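2025年11月10日，星期一，阴，傍晚下了一点小雨

今天总算把Harkex的秋季更新下完了。早上出门之前点的下载，想着下班回来怎么也该好了，结果一进门，进度条还停在最后那一小截，像有人端着一碗汤走楼梯，每一步都怕洒。我就先去淘米，洗了两根黄瓜，又把阳台上那盆薄荷搬进来（这几天夜里凉，叶子边上已经有点发黑了），等我擦干手再去看，好了，登录界面换了新图，音乐也换了，开头那几个音是我没听过的，一把很低的弦乐，然后才慢慢接到老的主旋律上去。我站在桌子旁边听完了一整遍才坐下来。听到老旋律出来的那一下，心里真是高兴，觉得做音乐的人还是记得我们这些老玩家的。

我玩Harkex已经好些年了，中间断过，搬家那阵子断过一次，后来工作忙又断过一次，每次都以为自己不会回来了，每次又都回来了。它不是什么大热闹的游戏，画面放在今天看也有点旧，朋友来家里看到我屏幕上那个扛着网兜在河边走来走去的小人，总要问一句你就玩这个啊。我就说是啊，就玩这个。河边走来走去多好呀，水声好听，天还会黑，黑了以后对岸的灯一盏一盏亮起来，我可以什么任务都不做，在那儿站到该睡觉的时间。

这次更新分成了前后两半。Quartey在公告里写得很清楚，前半是今天，主要是Palden码头的重做，加上新的钓鱼系统和行会仓库；后半要再过一阵子，才轮到大家盼了很久的北线航路和多人船。论坛上有人不高兴，说又拆开卖关子，九月的时候明明讲的是一起上。我看了几页帖子，吵得挺厉害的，就关掉了。我的想法是拆开就拆开吧，一次给太多，我这样下班以后才能玩一会儿的人也吃不下，先把码头逛明白了，再去想船的事。而且九月那次测试服我也进去过，多人船一转弯，甲板上的人就集体往水里掉，扑通扑通的，大家在公共频道里笑成一团。好笑归好笑，那个样子放出来，过两天肯定就没人笑了。多修一修，我愿意等。

先说码头。从前的Palden码头就是一条直直的木栈道，左边铁匠右边杂货，尽头一个永远在打瞌睡的渡船老头，我闭着眼睛都能从出生点跑到仓库。今天一读完图，我愣了一下，以为自己进错了城。栈道拆成了高高低低好几层，中间用坡道和小桥连着，铁匠搬到了上面靠城墙的地方，烟囱冒着烟，杂货铺倒是还在水边，门口多了晾鱼的架子和一只胖猫。我绕了好半天才找到仓库，中间还从桥上掉下去一次，落在一条小舢板里，把舢板上的人物吓得站起来骂我。那句骂人的话是新配的音，气呼呼的，很可爱，我特意又跳下去一次，听他再骂一遍。

渡船老头也还在，这个我是真的怕他没了。他现在坐在最下面那一层的石阶上，还是打瞌睡，还是那顶帽子，走近了按交谈，他慢慢抬起头，说的还是那句“要过河啊？等水再低一点吧”。我一下子就想起刚开始玩的那个冬天，租的房子暖气不好，我裹着被子坐在电脑前面，什么都不懂，真的就站在他旁边等水低下去，等了一个晚上，后来行会里的人告诉我那条任务要先去磨坊拿一封信，跟水没有关系。那天晚上在频道里被大家笑了好久，也就是那样，我跟他们熟了起来。

行会现在还有22个人，名单上的，真正常来的要少得多。有的名字灰了很久了，会长一直不肯删，说留着吧，哪天人家回来一看自己还在，多好。今天因为更新，灰名字里居然亮起来好几个！频道里一下子很热闹，有人说自己孩子都会走路了，有人说换了城市，有人什么都不说，光发那个小人跳舞的动作，一遍一遍地跳。我也跟着跳，跳着跳着大家就在码头最上面那层站成了一圈，旁边过路的人停下来看，也加进来，后来根本数不清有多少人了，我的电脑风扇响得像要起飞。我把画质调低了一档，继续跳。

行会仓库这个功能，会长念叨了好几年，今天总算有了。从前大家要凑材料，得一个人专门开小号当仓库，谁要什么还得等小号上线，小号的主人要是出差，全行会就跟着断粮。现在好了，墙边一个大柜子，谁都能放，谁都能拿，拿了什么会记在本子上。开第一格要交600枚银币，会长还在那里打字说大家慢慢凑不着急，已经有人一声不响把钱全垫了。问是谁，都不承认，本子上倒是清清楚楚写着名字，大家也就装作没看见，一个劲地说谢谢不知名的好心人。我往柜子里放了攒了很久的蓝线轴和一摞烤饼，烤饼转眼就被拿光了，线轴到我下线的时候还躺在那儿，孤零零的一排。

钓鱼系统我要好好记一笔，毕竟我在这个游戏里待得最久的地方就是河边。以前钓鱼就是按一下，等，再按一下，手里可以同时吃饭，我很多顿晚饭就是这么吃掉的。新的系统要看浮漂，还要跟着鱼的方向拉，松一下紧一下，拉急了会断线。我刚开始很不习惯，连着断了好几根，心疼得不行，鱼线现在可不便宜，杂货铺悄悄涨过价了。后来慢慢摸到一点门道，小鱼不用管它，大鱼第一下咬钩的时候千万别动，等它自己往深水里走一段再收。这个办法是频道里一个很少说话的人教我的，他打字慢，一句话分成好几截发，我就一边被鱼拖着走一边等他的下半句。

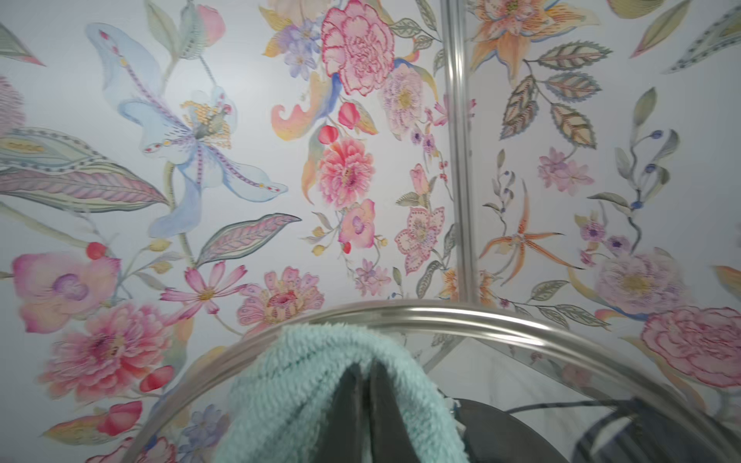
钓到第一条银背鲟的时候，我在椅子上叫了一声，楼上大概都听见了。银背鲟可以换一件新披风，是这次更新里我最想要的东西，换的时候还能自己染颜色，染缸旁边那个女裁缝会把颜色一块一块拿给你看。我选颜色最没主意了，大红试过，太像新郎官；墨绿试过，往树林里一站人就没了；灰的呢，穿上像在给谁赶夜路送信。就这么来来回回地挑，中间起来倒了杯水，脑子里忽然冒出浴室那条搭在弯弯的镀铬杆上的蓝绿色毛巾，毛圈蓬蓬的，后面是白底子上密密开着粉色和淡紫色大花的壁纸，那个蓝绿放在一堆浅浅的花中间真是好看，稳稳当当的。我就跑回来照着那个颜色调，蓝往里加一点，再加一点绿，裁缝等得直叹气（她真的会叹气，也是新配的音）。调出来披上一看，走在码头上，后面是石墙和水，颜色刚刚好。行会里的人问我这叫什么色，染缸里没有名字，我说叫毛巾色，于是整个晚上大家都管我叫毛巾。

叫就叫吧，比以前那个外号好听多了。

染完披风我又回去钓了一会儿，想给频道里那个教我钓鱼的人也钓一条，他自己倒是不着急，说他的披风从开服穿到现在，舍不得换。我翻了翻他的角色，真的是最早的那一件，袖口上的花纹现在商店里都没有了。我说那你钓鱼是为了什么呀，他隔了很久，分成两截回我，第一截是“河边”，第二截是“安静”。我看着那两个词，笑了一下，把浮漂又往外甩了甩，我们就一左一右在那儿坐着，再没说什么。雨是游戏里先下的，过了一会儿听见窗外也在滴滴答答，有点分不清哪边的声音是哪边的。

手柄的事情也记一下，免得以后忘了。我用的还是那只Eken，买了好些年了，左边的摇杆有点松，以前跑路不觉得，今天拉鱼一下子就看出来了，明明往右带，人物偏要往右上方歪，有一条好大的就是这么跑掉的。气得我差点把手柄扔到沙发上，举起来又舍不得，轻轻放下了。后来在设置里找到一个死区的选项，把数值调到12，就稳当多了，慢慢转的时候会有一点点迟，习惯了也还好。先凑合着用。新手柄看过几眼，都觉得握着太轻，手里空落落的，不像这只，橡胶都磨得发亮了，手指头放上去自己知道该在哪里。等哪天它真的不行了再说吧，到时候肯定又要难过一阵子。

也不是样样都好。菜单的字改小了，我得往前凑着看，背包整理的按钮换到了右下角，手老是按到原来的位置去，结果把一组很贵的香料给丢进了河里，捞也捞不回来。地图上的标记也变多了，商店是一种颜色，任务是一种颜色，活动又是一种颜色，打开来花花绿绿的，我看了半天才在里面找到自己。后来发现可以关掉，就关得只剩下自己和渡船，清清爽爽的。还有那个每天登录送东西的小窗口，一上线就跳出来，关了下次还跳，这个我是真的不喜欢。我给Quartey写了一封反馈，写得很客气，先夸了音乐，夸了渡船老头，夸了胖猫，最后才说字能不能再大一点，窗口能不能别跳了。写完一看，夸的部分比提意见的部分长了好多，删了几句，又加了回去，就那么发了。

说到那只猫，我还要多写两句。它白天趴在晾鱼的架子底下，谁走过去都不理，一到游戏里的晚上就开始在码头上走，从最下面一层慢慢走到最上面，走到城墙边上蹲下来看河。我跟着它走了一遍，路上好几个别的玩家也跟着，我们排成一队，都不敢跑，怕吓着它。走到上面，它蹲着，我们也都蹲下。有人在附近频道里打了一句，它要是能带上船就好了。下面跟了一长串的“好想”。我也跟了一个。不知道做猫的那个人会不会看到，要是看到了，今天晚上大概会睡得很香。

饭是中间抽空吃的，拍黄瓜，昨天剩的半碗排骨，米饭煮得有点硬，水放少了，心思都在进度条上。妈打电话来的时候我正好在跟一条鱼较劲，夹着电话嗯嗯啊啊地答应，她在那头说你是不是又在打游戏，我说在钓鱼呢。她说这么晚了还钓什么鱼，水边冷，多穿一件。我说穿了，新披风，可暖和了。她就放心了，又说起姨妈家的柿子今年结得好，要给我寄一箱，让我别一次吃太多。挂了以后我想想觉得有点对不起她，又觉得挺开心的，下次回家把游戏打开给她看看吧，她喜欢水边，以前每年夏天都要拉着我们去河堤上散步，说不定她也会愿意在Palden的石阶上站一会儿，听听老头说水太高了。

本来跟自己讲好只玩2小时，后来当然是超了，超了多少就不写了，写下来明天早上看见要脸红。下线之前我把人物停在老头旁边，披风拖在石阶上，旁边就是水。我一直有这个习惯，不在城里随便找个地方就退，一定要走到一个看着舒服的地方，坐好了，再关。行会里有人笑我，说反正一退出去人就不见了，坐哪儿都一样。我还是觉得不一样，下回一上线，睁开眼就在喜欢的地方，多好啊。会长今天也学我，跑过来坐在旁边，头上顶着一个刚从仓库里拿的烤饼（那是个帽子位的小彩蛋，拖过去居然真的能戴！），我笑得打错了好几个字，本来要说晚安，发出去变成了晚饭，大家又回了我一串晚饭。

明天要早起，有个会，材料还差最后一页没看，放在包里了，路上看吧。薄荷记得浇一点水，别浇多。手柄要充电，刚才下线的时候红灯已经在闪了，线在抽屉最里面，跟旧耳机缠在一块儿。周末行会说要一起去试新的夜钓，从磨坊那边下水，让我带线，我带了蓝的去，看看这回有没有人肯用我那些线轴。香料要重新攒，想起来还是有点肉疼，先去东边山坡上采一轮再说。

阅读 600　评论 22　分享 12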